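MYTH 2710 — Gods of the Threshold
Sivby Evening College
Handout for week 4: Hermes, from stone heap to messenger

Share 40 Comments 4

Typed up fast from my own notes, so expect gaps. Bring it Monday with the Hymn.

1. WHERE WE LEFT OFF

Hestia last week, the hearth, the god who stays put. Hermes is her opposite number and the Greeks knew it. There is a short Homeric Hymn that addresses the two of them together, which looks odd until you think about a house. She has the middle, he has the door. Keep that pair in your head for the essay.

2. THE NAME

Old explanation: from herma, a heap of stones, the sort piled at roadsides and boundaries. Traveler goes by, adds a stone. Neat, and still repeated everywhere. Not everyone buys it. Some think the word is older than Greek and can't be recovered. A name that may be his turns up on Linear B tablets, so he could be a Bronze Age god already, but the reading is argued over and I don't want anyone building a whole paper on it.

What to write down: the link between Hermes and stone markers is ancient and real. The word history is a maybe.

3. HERMS

Square pillar, head on top, usually bearded. Male genitals carved on the front, stubs at the shoulders where arms would be (garlands got hung on these). Nothing else. No legs, no wings, no running. Strange shape for a god famous for speed.

Where they stood — street corners, gates, house doors, the edges of land, gymnasium yards, along the roads out from Athens. Some carried short moral sayings for people walking past.

Function: marks a line, guards it, brings luck over it. The phallus is usually read as protective. Don't get stuck on it being rude, we did that in the first week and it took most of the class.

The mutilation. One night in Athens, just before the fleet left for Sicily, a lot of the city's herms were damaged, mostly the faces. Public panic. Taken as a terrible omen for the voyage and as a sign of a plot against the democracy. Informers, arrests, executions, people running into exile. Question for discussion: why would broken doorstep statues scare a city that much? Hint, what is a herm for.

4. THE HOMERIC HYMN TO HERMES

The long one. Read all of it, it's funny. Order of events:

- Born at dawn in a cave on Mount Cyllene, in Arcadia. Mother is Maia, a nymph who avoids the company of the gods. Father Zeus.
- Steps over the threshold of the cave (first thing he does! underline it), meets a tortoise, kills it, makes the first lyre from the shell.
- Sings about his own birth. Already thinking of something else while he sings.
- By evening he is off stealing Apollo's cattle. Drives them so the tracks point the wrong way. Makes himself sandals out of twigs and leaves to blur his own prints.
- An old man working in a vineyard sees him. Gets told to keep quiet. Doesn't.
- Makes fire with sticks. Kills two cows, divides the meat in twelve portions. Wants to eat, doesn't.
- Slips back home through the keyhole like mist, gets in the cradle, plays baby.
- Apollo arrives, furious. Hermes swears he's only a day old and doesn't even know what a cow is.
- Case goes up to Zeus on Olympus. Hermes lies again, very well. Zeus laughs and orders them to find the cattle together.
- Lyre comes out. Apollo has to have it. Trade is made: the lyre for charge of the cattle. Hermes also ends up with the staff, a minor kind of prophecy through the bee maidens, and the road to Hades.

Things to notice. Twelve portions — the usual reading is one for each of the Olympians, which would mean he counts himself in before anyone has let him in. Not eating: gods get the smoke, mortals get the meat, so refusing dinner is a claim about what he is. And the ending is an exchange. Theft turned into trade. That covers most of his later jobs in one go.

Dating the Hymn is a mess, generally put later than the other long ones. Don't worry about it for the quiz.

5. HIS JOBS

Messenger. Herald of Zeus, more so in the Odyssey. In the Iliad it's mostly Iris who carries messages and Hermes turns up as a guide, leading the old king through the enemy camp at night to ask for his son's body.

Guide of the dead. Psychopompos. Takes souls down, and once in a while brings somebody back up. He goes with Persephone on her way home in the Hymn to Demeter.

Herds and flocks. Arcadian side of him. Statues with a ram over the shoulders, Kriophoros, the ram bearer.

Trade and theft. Same god for both and the Greeks didn't seem to mind. A lucky find on the road was a hermaion, a gift from Hermes.

Speech and interpreting. Heralds, translators, public speakers. People tie the word hermeneutics to him, the connection is disputed again.

Athletics and young men. Gymnasium, with Herakles.

6. WHAT HE CARRIES

Traveler's hat (petasos), sometimes winged. Sandals, winged later, just golden in the oldest poems. Herald's staff, kerykeion in Greek, caduceus in Latin. Two snakes in the usual version.

Please please do not mix this up with the rod of Asklepios. One snake, no wings, medicine. Plenty of hospitals and clinics have used the wrong one. It came up in half the last batch of papers.

Age changes too. Early vases, grown man with a pointed beard. Later, a smooth young athlete. The herms mostly keep the beard long after other artists drop it.

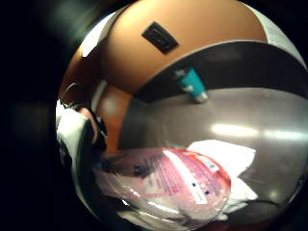

Tan dome, small teal cylinder.

7. OUTSIDE GREECE

Mercury. Roman, his name usually connected with merx, goods for sale. Comes out much more commercial. Purse in hand. His feast is in May, and merchants sprinkled themselves and their stock with water from his spring near the Capena gate. One Latin poem has the merchant praying to be forgiven past lies and allowed some new ones.

Thoth. Greeks in Egypt matched him with Hermes: writing, reckoning, knowledge, dealings with the dead. From that blend you get Hermes Trismegistus, thrice great, and a shelf of writings under his name. Separate session, don't go down that hole yet.

Gaul and Germany. Roman writers say the Gauls worshiped Mercury most of all, but they are putting a Roman label on a local god (or on several). Same with Woden, and this is why Wednesday in English lines up with mercredi in French. Label matching like this is called interpretatio. Will be on the quiz.

8. READING AND ESSAY

Hymn to Hermes, whole thing. Hymn to Hestia and Hermes, one page. Iliad last book, the night journey only.

Scans are on Elilel in the week folder. If Elilel won't let you in, paper copies are in the Mac an tSaoi room, bottom shelf, please put them back. People coming in from Clamulness, the late bus is still on so we finish on time this term.

Essay: 700 words, worth 40 percent. Pick one.

a) Hermes crosses a threshold at least three times in the Hymn. What changes each time?
b) Is a herm a statue of a god or a kind of signpost? Use the mutilation as evidence.
c) Compare the bargain between Hermes and Apollo with one other deal between gods that we have read.

Use the Hymn itself, with line numbers. Websites are fine for pictures of vases, not for arguments. Spelling of Greek names is up to you, just pick one and stick to it — I know I dont always.

Next time: Hekate, crossroads, and the suppers people left out for her at the new moon. Read ahead if you can, the chapter is long.

Share 40 Comments 4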